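# Mastska Laboratory Opens Gripper and Camera Comparison

The Mastska laboratory has begun a comparison of two gripper settings and three camera positions on a simulated two-arm robot. The work is part of the Judia project, which studies household tasks in software before any hardware is purchased. Runs started Monday and will continue through March.
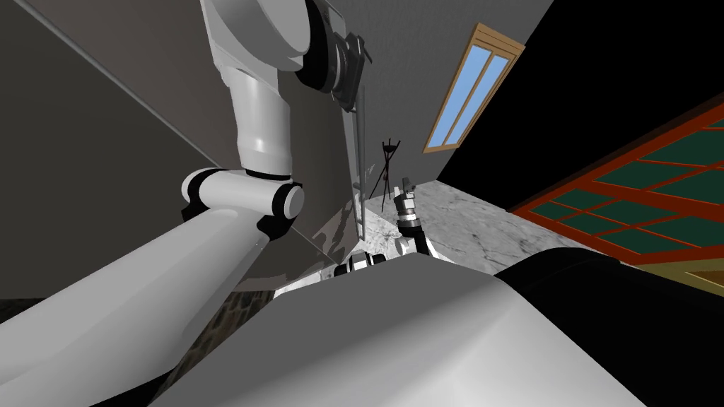 *The simulated robot seen from its own body, with a window and a tall paned panel in the room behind the arms.*

Each setting will be tested in 100 runs under the same controller. The team is recording reach, closing time and the share of each view that the gripper itself blocks.
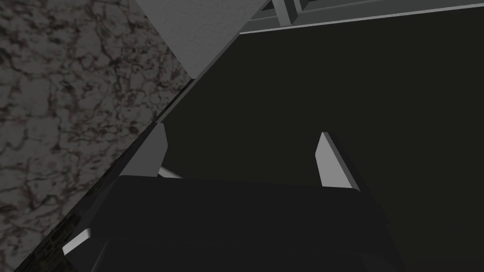

Wrist cameras are the main concern of the first phase. Earlier Judia reports noted that operators lost track of dark surfaces when the arm worked near a counter. Close to veined marble, the pale finger faces remain easy to pick out against a nearly black background, while the gripper body is much harder to separate from it. The laboratory will score both conditions separately.

The controller was supplied by Prukach and updates the arm position every 14 milliseconds. A second controller, from Bagheri, will be added after the first 35 runs have been reviewed.
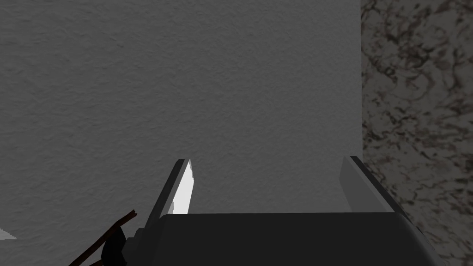 Camera placement will be judged by how much useful area remains in view. The current mount is considered a baseline and may be raised in later runs. With the fingers open in front of a plain gray wall, the gripper body still takes up nearly all of the lower center, and a thin brown stick shows only in the corner. Reviewers will compare that result with views from a raised mount.

Results will be shared with partner groups as a written report of up to 42 pages, along with the scoring sheets.

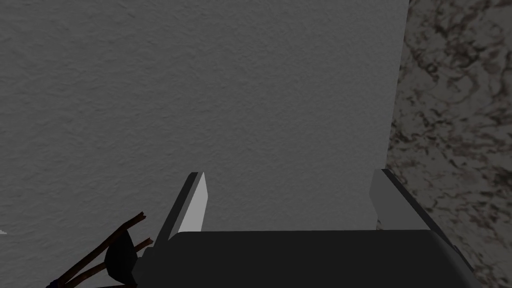
*Wrist view with the gripper open, near the edge between a textured gray surface and a marble-patterned one.*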